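**Jiltport Library Service extends evening hours at Naseri Street branch**

JILTPORT, November: The Jiltport Library Service will keep its Naseri Street branch open until 9 p.m. on four evenings a week, following a winter trial that drew 2733 visits after the former closing time.

The extended hours apply to the ground floor, the study rooms and the children's collection. The local history room will continue to close at 5 p.m. and may be used later by appointment.

"Shift workers and students told us plainly that the old hours did not suit them," said Wilma Purves, Manager of Branch Services. "The trial gave us a clear picture of demand, and the new roster has been built on it."

Members of the service may now borrow up to 62 items at a time, and overdue charges on children's books have been removed. A further 485 titles in Chinese, Arabic and Vietnamese have been catalogued and will be shelved near the main entrance.

Torquil Paterson, who oversees the community languages collection, said the new titles include picture books, cookery and recent fiction. "Borrowers asked for books their parents and children could read together, and that guided our orders," he said.

## Evening program

The branch will also host a monthly conversation evening, starting at 6.30 p.m. in the Uren Room. Each evening will centre on food and reading from one language community, with Chinese first on the calendar. Entry is free and bookings are recommended, as the room seats 40. Guests are welcome to bring packaged snacks to share, with ingredient labels left on.

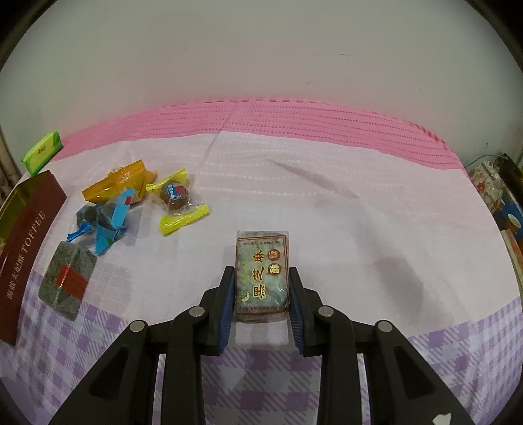 ## Membership and enquiries

Membership is free to all residents of Jiltport and neighbouring districts. Proof of address is required on joining. Enquiries may be made at the Naseri Street desk during opening hours.

Media contact: Ailsa Lamont, Communications Officer, Jiltport Library Service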